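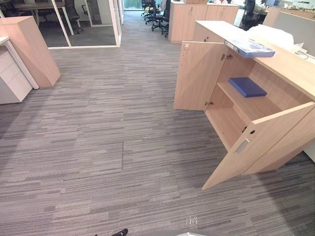

Visit to Van Hecke, Girnetness, 08/08/2019

The delegation from Mononside was received at the Girnetness office for a demonstration of the Drondetti office handling program. Staff presented the cabinet tasks - opening doors, placing a book on a shelf, returning folders - and answered questions for two hours. The program has logged 256 trials since June, 33 of them on shelf placement. A second visit is proposed.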